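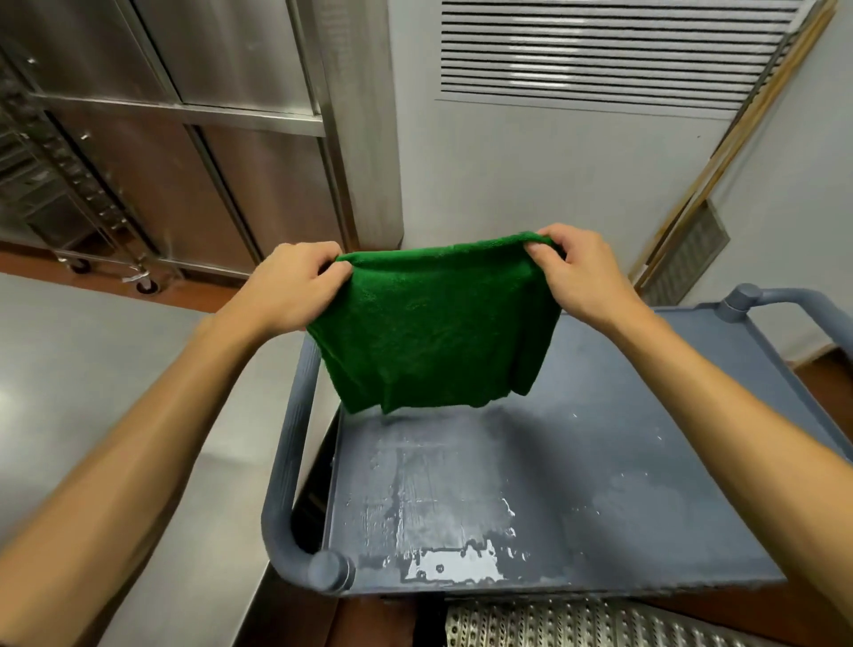
The Bendach Walking Foot

I had been quilting for six years before I bought a walking foot, and I spent most of those six years blaming my batting. If your backing creeps and you end up with a fat little pleat every time two quilting lines cross, this is the foot I would try first. I've had mine on the machine since last September and it has come off maybe twice.

The Bendach is a low-shank foot with its own set of feed teeth on the bottom. The little arm on the side hooks over your needle clamp screw, so the top teeth lift and grab in time with the ones underneath. All three layers move along together. It clunks while it does this. Mine sounds like a tiny typewriter and the dog leaves the room.

What's in the box

The foot itself, two screw-in guide bars (a left and a right, bless them), an open-toe sole, a closed-toe sole, a ditch sole with a center blade, and a stubby screwdriver. There's a folded sheet of instructions too. The drawings are fine but the print is tiny, so I typed up my own version and it goes in with every foot I ship.

Will it fit my machine?

Most low-shank machines with a side screw, yes. It does not fit high-shank or slant-shank machines, and the adapter I tried for high-shank wobbled so badly that I won't sell it. Measure from the screw down to the bed with the presser foot lowered. Half an inch or so is low shank, an inch is high. If you get something in between, write to me with your model number and I'll look it up before you spend anything.

Maximum stitch width with the open-toe sole is 5 mm. Please don't go over that! Liesl Rainer bent a needle right through hers on a wide zigzag and had to order a new sole, and she has been sewing a lot longer than I have.

How I set mine up

Take off your regular foot and the ankle, the whole thing. Raise the needle all the way. Slide the Bendach in from behind with the fork over the needle clamp, then tighten the shank screw with the screwdriver. Finger tight will shake loose by the end of the first row. Turn the handwheel toward you for a few stitches before you touch the pedal.

I use a stitch length of 3 for straight-line quilting and 3.5 if the batting is puffy. Bindings I leave at 2.5. Drop the presser foot pressure a notch if your machine lets you, and start your lines from the center of the quilt and work out.

I did the whole Trarness quilt this way, the blue and rust one on my pattern page. It has 857 pieces in it (I know, I know) and I quilted it in diagonal lines an inch and a half apart with the guide bar. Not one pucker on the back. Nuala Flanagan turned it over at retreat looking for one and I will admit to being pretty smug.

What I don't love

The guide bars slip if you knock them. I put a wrap of masking tape on the bar where it goes into the hole, and that holds it. You also can't go backward very well. Two or three stitches to lock a seam is okay, but longer than that and the layers start to shove around. And it won't do free motion at all — you want a darning foot for that, and I carry the Cullinane one if you need it.

Keep it clean

Lint packs up inside the white plastic housing. Brush it out after every big quilt and put one drop of sewing machine oil on the pivot at the top of the arm. Run it on a scrap before it goes anywhere near your good fabric. I forgot once, on cream muslin.

Price and shipping

The foot with all three soles is $37. Extra soles are $10 each, any style. I ship from my own sewing room in padded envelopes, usually within two days. If it doesn't fit, send it back within a month and I'll refund you, even if you've tried it out.

I updated this page on 2 May 2017 when the new batch came in. The arm on these is metal where the old ones were plastic, and I like it much better. If you have one of the old ones and the arm has cracked, send me a note — I've got a small bag of replacements in the drawer.

Guilds ordering for a class, ask me for the group price. Cathal Tully already has his dibs on six from this batch, so don't wait too long!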